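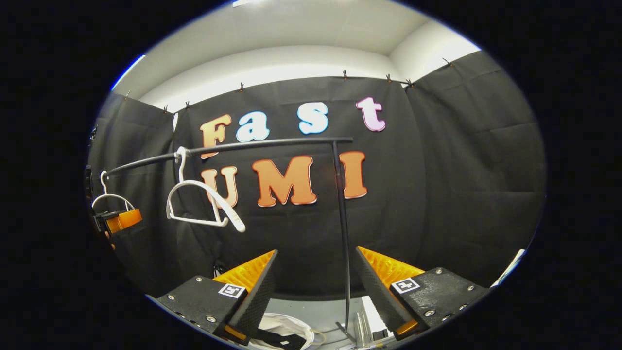

Two hangers and a long wait: an afternoon at the Hekalura open day

I have now been to enough robot open days to know that the biscuits are good when the robots are not. At Hekalura's, held in November in a converted printworks in Clundwood, the biscuits were from a packet. I took this as a promising sign.

The booth everyone had been told to see was lined with black cloth, clipped along the top, with "Fast UMI" across the back in the sort of letters you might put over a child's bed. In front of it was a black rail with white plastic clothes hangers on it. That was the theatre. The star was a hand-held gripper, two black fingers with ribbed orange pads, which you pick up and use to do chores so that a robot can learn to do them later.

I should declare an interest. I dislike hangers. I have lost arguments with them. So when Radu Pană, who was running the booth, asked who would like to move one from one end of the rail to the other, I had my hand up before I had thought about the audience.

It took me 13 attempts. A boy of perhaps nine did it in two and went off to look at the vending machine. Pană was kind and said my attempts were useful, in the tone a dentist uses when he says you have interesting teeth.

The afternoon cheered me up all the same. Most demonstrations are built to hide the labour. I once stood for 30 minutes at the Ljungberg stand at a trade fair in Dremska, watching an arm pour tea into a cup, and learned only that somebody had chosen the cup very carefully. At Hekalura the dull part was the show. People queued to do a small household job, badly, over and over, and were thanked for it.

Thilini Wanigasekara, who gave the talk at three o'clock, told us her team had recorded 109 goes at the hanger job the day before. Somebody at the back asked when the robot would do the ironing. She said she would like it to be reliable with hangers first, and sat down. I have heard government ministers answer less well with more slides.

My complaint is about the word "fast". It may be fast compared with the old way of teaching a robot, and I am told it is. To a visitor it sounds like a boast about the housework, and seven of us in the queue plainly thought so. The woman behind me had come expecting her laundry to be sorted by Christmas. She left with a leaflet.

Call it what it is, I say – a patient business, done by hand. I would still queue for it. I would also like another go at that hanger, preferably after the boy has gone home.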